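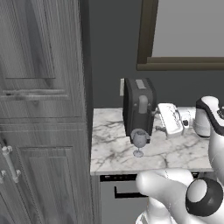
Haris Kovačević asked whether the Drekside label set could be used without the width field, given that his own cut lists record height and depth only. It can. Width is optional in every record from the March release onward, and the loader fills a missing value with -1.

Drekside Cut Lists, data card

Contents
449 cut lists for fitted kitchen and pantry furniture, one text file per list. Each line gives a part code, a length, a width, a thickness, a grain direction and an edging code. Lengths are in millimeters.

Splits
The test split holds 40 lists and the validation split 9. The remaining 400 are for training. Lists from the same job are always kept in the same split.

Grain direction
L means the grain runs along the length of the part, W along the width, and N means no direction is given. Door panels marked N should not be treated as L. Earlier versions of the loader did this, and nesting results made with them are not comparable.

Part codes
Codes starting with D are doors, S sides, B backs, R rails. Codes starting with X were not resolved and are left as entered.

Known problems
Lists from the Berner job give thickness before width. The loader swaps the two columns when the header reads BERNER in capitals, and only then.
Sides longer than 900 are sometimes split into two lines with the same code. These were not merged.
Edging codes above 200 refer to a supplier table that is not included.

Maintenance
Corrections go to Sławomir Wasilewska with the file name and line number. Please do not send edited copies of whole files.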